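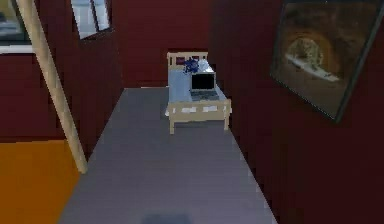

Ploltden Hinge and Lock Grease, 100 ml tube

Made by Dusier. Sold by the Nevano workshop store.

Ploltden is a soft, clear grease for the moving metal parts inside the home: door hinges, lock latches, window stays, drawer runners and bed bolts. It stays in the place where you put it and it does not run down the wall or the door in warm weather. It has almost no smell. The tube has a thin nozzle with a screw cap, and there is a second, longer nozzle in the box for the places where a finger cannot reach.

We have sold this grease in our store since the first small batch. In the last year we sent out 2,302 tubes, most of them to people who fix things in their own home, and a part to carpenters and to hotels.

What is in the box
One tube, 100 ml
Short nozzle (already mounted)
Long nozzle
One folded sheet with instructions

Which version do you need
There are 2 versions. The clear version is the one on this page. The dark version contains graphite and is meant for gates, garage doors and other outdoor parts. Please do not use the dark version inside the house, because it leaves gray marks on painted frames and on clothes, and these marks are difficult to wash out. If you ordered the wrong one and the cap is still sealed, we will exchange it.

How to use on a door hinge
Put a wedge under the door so that the weight is not on the hinge. Lift the pin a little, with a nail and a small hammer if it is tight. You do not need to take it out fully. Wipe the old grease away with a dry cloth. If the cloth comes out brown, there is rust, and you should take the pin out and clean it with fine steel wool first. Press a small amount of grease on the pin, the size of a grain of rice, and push the pin down again. Open and close the door ten or twelve times. Wipe what comes out.

Hinges without a removable pin are also possible. Use the long nozzle and put the grease in the gap between the knuckles, then move the door.

How to use on a latch
Turn the handle so the latch goes in, put a very thin layer on the sloping side, and let it go out. Repeat two times. For the spring inside the handle you must remove the backplate, and here we advise to make a photo of the parts before you take them out. Do not put grease in the keyhole. It collects dust, and after one winter the key will turn worse than before. For cylinders we have the Voicu dry powder, which is on a separate page.
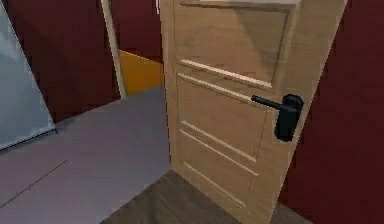
Interior door in light wood with a black lever handle.

On beds and other furniture
Many customers write to us about a bed which makes noise at night. In most cases the sound comes from the place where the side rail meets the leg. Loosen the bolt, put a little grease on the thread and under the washer, and tighten it again by hand, then a quarter turn with the key. If the noise is still there, it is possibly wood against wood, and for this the grease is not the correct product. Rub the two surfaces with a plain candle, or put a piece of felt between them.

Technical data
Color: clear, slightly yellow
Base: synthetic oil
Contents: 100 ml
Storage: closed, in a dry place, away from children
Shelf life after opening: 4 years
Not suitable for: natural rubber, key cylinders, electrical contacts, kitchen machines that touch food

Questions from customers

Will it leave a spot on wood without finish?
Yes, it can. Oil goes into raw wood very fast. Put a strip of paper tape around the hinge before you begin, and take it off the same day.

Can I put it over the old spray oil?
It is better to clean first. The spray makes the grease thin and then it goes out of the hinge.

My door makes no noise but it closes by itself. Can the grease help?
No - in this case the frame is not vertical, or one hinge is a little bent. Freshly greased hinges will make the door move even more easily.

Is the price lower for larger quantities?
Yes, from one full carton. Please write to Halina Pietrzak at the order desk and tell her the country of delivery.

Reviews

"I did all the doors of the upper floor with one tube and there is still more than half inside. The long nozzle is good, the short one I have never used." Remedios Campos

"Good grease. The cap is small and easy to lose, I would prefer if it was fixed to the tube." Benito Pacheco

"It took me longer to get the pins out than to do the rest. The doors are quiet now. I took one star away for the instruction sheet, which has very small letters." Valeriano Salcedo

Delivery
Orders that arrive before noon leave our store on the same working day. The instruction sheet with larger letters will be in all boxes from October. Until then we can send it by e-mail if you ask for it with your order number.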